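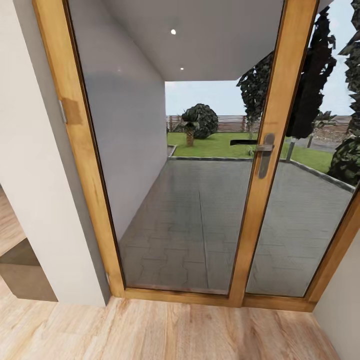
**Rainer Kleinschmidt**
*Equipment and Budgets Editor*
10/13/23

The purchasing manager at Mendside has a rendered glass door open on her second monitor, and she has been quarreling with it since before I got my coat off. It has a honey-colored wood frame, a dark bronze lever, and a view of a lawn with a short palm tree on it. It looks like a place where you'd be offered a drink.

"I have spent more time at that door than at my own," she says. "I don't even get to use the patio."

Mendside looks after rental houses between tenants, and it wants a mobile robot with one arm to do the evening rounds: go in, check the rooms, read the meters, leave, and shut the door behind it. She agreed to talk on the condition that I leave her name out. Two vendors are still bidding and she would like them both to stay nervous.

The plan last winter was to buy one robot and see. "That was the whole plan," she says. "It fit on a sticky note, and the sticky note was in my budget folder under 'Supporting Documents.'" Finance sent it back with a question mark, which she calls the most useful feedback she has had from that floor in years.

So she went the other way and started with software. Mendside took a yearly license for Fosik, a simulator, and had models made of the kinds of houses it looks after. The bidders have to run their machines through those before anybody signs for hardware. Sixteen doors are in the set. The glass one is her favorite, if that's the word.

"Look at it the way a machine has to," she says. "You've got glass, so your depth sensor is having opinions about a fence on the far side of a lawn. You've got a lever on a long backplate, and it's on the post between two panels, so please be sure which panel you think you're opening. And there's a threshold. Every brochure I own shows a robot on a floor like a skating rink."

I ask what the threshold costs.

"On the Kavex quote? The bigger wheel base. It's an option. Wheels aren't an option, you understand. Wheels that go over things are an option."

She turns the quote around so I can read it. I am not allowed to print the total, but I can report that it has a line for "commissioning," a line for "site commissioning," and a line for "commissioning support," and that she has circled all three and written *who are these people* in the margin. One line she does let me have: a replacement set of finger pads is $1,077.

"For rubber," she says. "I asked how long a set lasts. They said it depends on use. I said the use is doors. They said it depends on the doors."

That conversation is how the pads got their own row in the spreadsheet. She now budgets for five sets a year per robot and expects to be told this is either paranoid or too low. The rest of the sheet is no more glamorous. It has chargers, a spare battery, insurance, a van shelf, and the hours of the technician who will drive out when the thing has stopped in a hallway and is politely waiting for help. The robot itself is one row, near the top. She has made the font smaller.

Was the simulator worth it?

"It's paid for itself in arguments," she says. "Before, a salesman would tell me it opens doors, and I'd say great. Now he tells me it opens doors and I send him this one." She taps the bronze lever on the screen. "One bidder came back in two days. The other asked whether customers typically had glass."

She is careful about what the renders can't tell her. Nobody has ever slammed this door. The wood hasn't swelled, there's no dog on the lawn, and no tenant has painted over a hinge. For that she has a real house in Maldonado, empty until the new year, where whichever bidder does better on the screen gets five weeks with real hardware. The trial has its own small budget, including a sum for repairs to the house, which the house's owner asked to see in writing.

"He wanted it bigger," she says. "I respected that."

The decision is due in December. If it slips, the money goes back into the general pot, where she says it will become carpet. She has already written both versions of the memo, and she thinks the carpet one reads better.

I ask what she would say to someone in her chair who was starting out with a sticky note.

"Get the quote for year two," she says. "They'll have year one ready before you sit down, with a picture on the front. Year two takes them a week and there's no picture. That's the one you want."

Then her phone rings, and it's Kavex, wanting to know whether the door opens in or out.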